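3.2 Cold chain and holding losses at the farm gate

Direct sale of vegetables from a roadside stand differs from wholesale supply in one respect that matters for this study: the grower carries the stock until a customer picks it up. Losses between harvest and sale are therefore borne by the farm, and they are seldom recorded. Of the farms surveyed, only Derkach and Cuvenar kept a written log of discarded produce before the study began, and both logs were kept by weight with no entry for crop or cause.

To obtain comparable figures, each farm was asked to weigh discards by crop at the close of trading and to assign one of four causes: wilting, mechanical damage, rot, or overripeness. Weighing was done on the farm's own scale. Scales were checked against a reference mass in April and again at the end of the season, and no correction was needed at any site. Produce given to staff or fed to livestock was entered as discarded, as it earned no revenue.

The Dravora site was used for the holding trial. It has a walk-in cool room behind the stand and a shaded display bench at the front, and it grows the full range of crops considered in this section. Over the trial, 4000 kg of leafy greens, bunched roots and summer squash passed through the stand. Lots were divided at harvest into 2 groups. The first was moved to the cool room within 40 minutes of cutting and brought out to the bench in small batches through the day. The second was placed on the bench directly, misted by hand, and returned to the cool room overnight if unsold. Assignment to a group alternated by harvest lot, so that neither group was favoured by weather or by the order in which beds were cut.

Leafy greens showed the clearest separation between the groups. Wilting was the main cause of discard in the bench group and a minor one in the cooled group, where mechanical damage from repeated handling became the leading cause. Bunched roots behaved in much the same way when sold with tops on. When the tops were removed, the difference between groups was too small to be of practical use to a grower. Summer squash lost little under either treatment, and the discards that did occur were mostly scuffed or bruised fruit that should have been graded out in the field.

Labour must be set against these savings. Restocking the bench in small batches required a person to leave the till, and at busy times the batches grew larger and the two treatments drew closer together. Kuzmenko, working with the same design at the Hastach stand, met this problem by fixing the restocking times at the start of each day. That approach kept the treatments distinct but left gaps on the bench in the late afternoon, and sales on those afternoons may have been lower for that reason. We did not adopt fixed times, and the results for leafy greens should be read as those of a stand run under ordinary conditions.

Two further limits apply. The trial did not measure quality after purchase, so any benefit to the customer's own storage is outside the figures. Nor did it include power costs for the cool room, which at Dravora is also used for wholesale orders and would run regardless. A farm installing cooling for the stand alone would need to include both the purchase price and the running cost over all 52 weeks, even where the stand trades for only part of the year.

Placement of the stand is considered separately in Section 3.3, where orientation, shade and distance from the packing area are treated as fixed features of each site. Surface and wall finishes were not entered as variables.
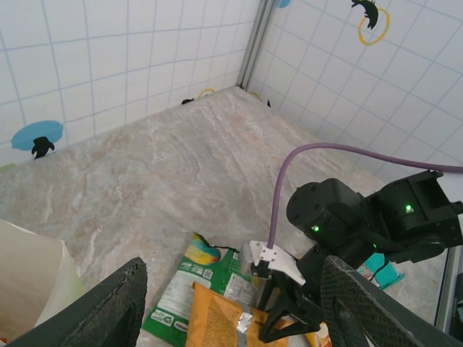

Figure 3. Corner with light blue grid lines on white walls and a beige marble-patterned floor.

Which crops gained the most from being cooled soon after harvest?

Leafy greens gained the most, followed by bunched roots sold with their tops on. Topped roots and summer squash showed little difference between the two treatments.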